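Course pages > Robot Learning > Unit 5 > Gathering demonstrations

Notes for the session of Hanane Samir and Alois Kälin

A learning system copies what it is given. If every example begins from the same tidy position, the system learns this position and very little else. Therefore we ask each pair to move the objects a little before every new recording, and to write the change in the log.

Thin objects deserve special attention. A chopstick gives the fingers only a small surface, and when several sticks lie side by side it is easy to take two of them. Open the jaws fully, approach slowly, and close only when one stick is between the pads. 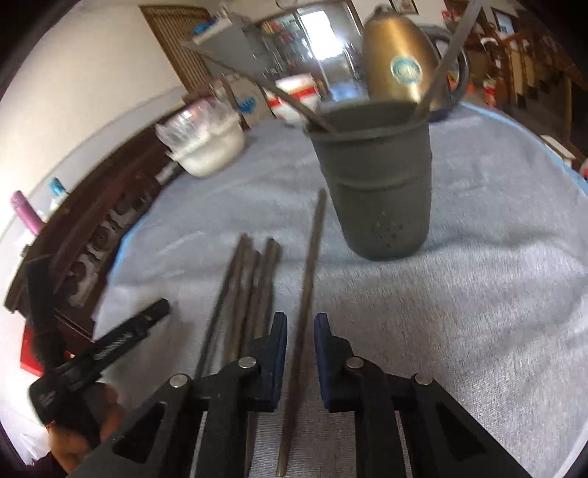 What should we do with a recording in which the stick was dropped?

Keep it, but mark it as failed in the log. Ghizlane Belhaj will sort the failed ones later, and a part of them can be used to teach recovery. Please do not cut the file yourself.

Each pair hands in 12 recordings of the same task. Both partners should hold the gripper, as two persons never move in quite the same way. Speed is not important in this unit. A calm movement with a clear beginning and a clear end is more useful to us than a fast one.

Logs go to Fadwa Benmoussa before the next session.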